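Jurkumville Adult Learning – Everyday Kitchen Skills
Handout 2: Pouring and Measuring
Instructor: Geert Geerts

Welcome back, everybody! Last week we got through the whole business of setting up a work surface, and I was so pleased with how many of you went home and cleared your counters. Today we move on to pouring, which sounds like something we all learned at four years old, and yet I still manage to splash my own sleeves most mornings.

Start with the cup. Set it upright on a flat surface with a bit of open space on every side, and pick one with a good wide rim while you are learning – a narrow glass can come later. Plastic is fine, and kinder to the floor if things go wrong. Check that the cap is off the bottle before you tip it (laugh if you like, I have done it twice in front of a class).

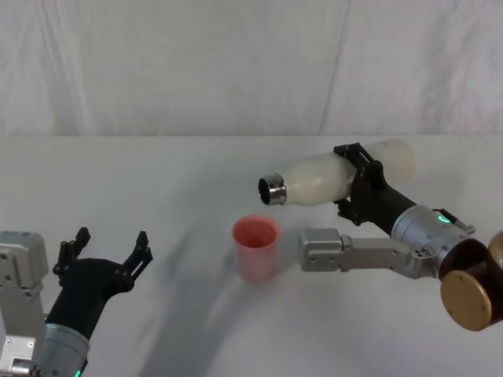 Bring the neck of the bottle over to the cup slowly, and keep your eyes on the rim of the cup and not on your hand. A full bottle needs only a small tilt, and a bottle that is nearly empty has to go almost on its side before anything comes out, so keep adjusting as you go along. When you have enough, turn the neck up in one smooth motion and wait a moment for the last drop.

For practice at home, please pour 400 ml of water into a measuring jug without stopping, read the level with your eye down at the line, and then tip it back into the bottle through a funnel. Do that a few evenings in a row and write down your readings – they don't have to be pretty! Bring your notes next time, along with an apron and a dish towel, and we will go on to thick liquids like syrup and pancake batter.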